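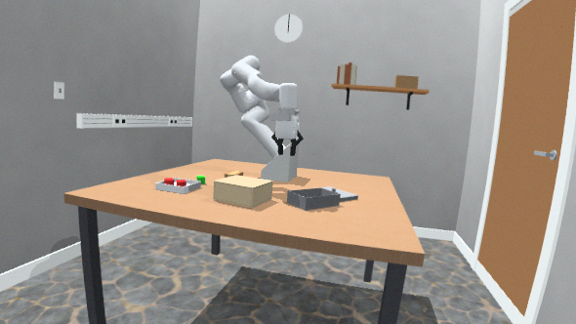 2 min read

Koster Bench Arm: gripper setup and care

Filed under Equipment. Checked by Veerle Brouwer, Wednesday, November 30, 2022.

The Imora brochure says the Koster needs "no routine attention." We have had ours through 838 cycles of the tray job and I don't believe it. The arm holds its position well enough. The fingers and the base bolts are where your time goes.

Base first. Tighten the four bolts in a cross pattern, then run the arm out to full reach and back before you tighten them again. The manual skips the second pass. Roel Hoekstra did too, in October, and spent a day chasing a drift he blamed on the software.

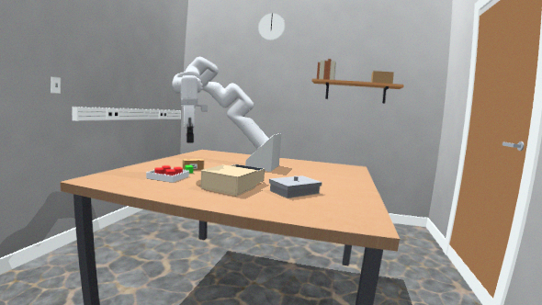 Finger zero is the setting that wanders. Imora claims it survives a power cycle, and sometimes it does. Park the arm with the gripper well clear of the table and the fingers pointing straight down, holding nothing, before you send the zero command. If you zero low over a tray of red parts, sooner or later you will catch one. Then open to 90 percent, close, and read the gap. Do it twice — the first reading is often wrong.

Finger pads: part 532, sold in pairs by Unbridge. The "long life" version costs more and wore out just as fast for us. Wipe with a dry cloth only.

Wrist cable: look for flat spots where it bends. Replace it if you find one, whatever the self-test says. Ours passed with a cable Loan Giáp could pull apart by hand.

Error 117 means "joint overload" in the manual. In our shop it has meant a loose connector every time. Reseat it before you pay for a service call.

Spare pads and a cable are in the Skekberg cabinet, second drawer. Sign them out with Veerle.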